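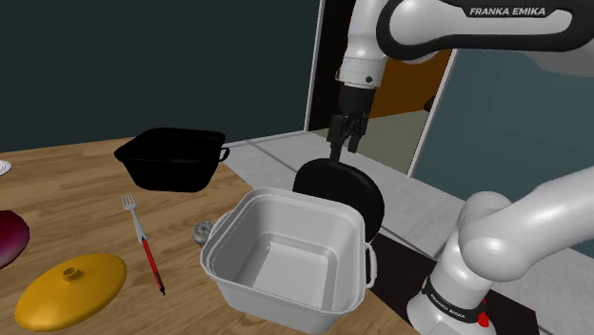
I promised to write something on our week of teaching the arm by remote control, so I will try to do it in short posts. Everything is in simulation for now, with a wooden table and kitchen items.

The method is simple to explain. One person moves a controller, the arm copies the hand, and we record the positions of the joints and the camera views. One recording is one demonstration. Our goal for the Skalholm set is 200 of them.

After 3 evenings we have 163 recordings. We kept 75. I was a little sad about this number, but Yakubu Onyeka told me his first set was much worse.

Why do we throw so many away? Mostly my hesitation. If I stop in the air to think, the robot learns to stop in the air too. It does not know I was looking for the right angle.

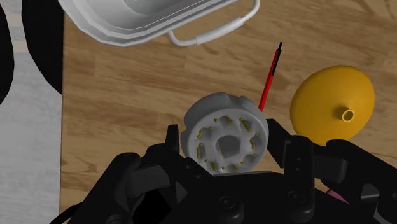

Small round things are the hardest for me. With two fingers you must come in straight and close slowly, and my wrist always wants to turn a bit at the end. On a real table I would feel the contact. With the controller I feel nothing, so I must trust my eyes.

One thing that helped: I switch to the wrist view only for the last part of the approach. Before that I use the side view. Changing between them too often made me dizzy — and my paths became very ugly.

Rozália Lukáč asked if it is not easier to push the arm by hand. For a real arm, yes, I think so. I did it in May at my old job and learned it in one morning. But in simulation there is no arm to push.

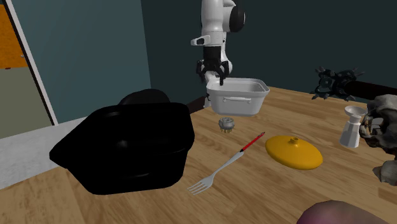
We also move the objects to new places between recordings. At first I forgot this, and the trained policy reached for the same point every time, even when the target was somewhere else.

Tomorrow I continue with the bin tasks. If somebody has a good way to mark bad demonstrations during recording, please write to me. Now I write the numbers on paper, and my sevens look like ones.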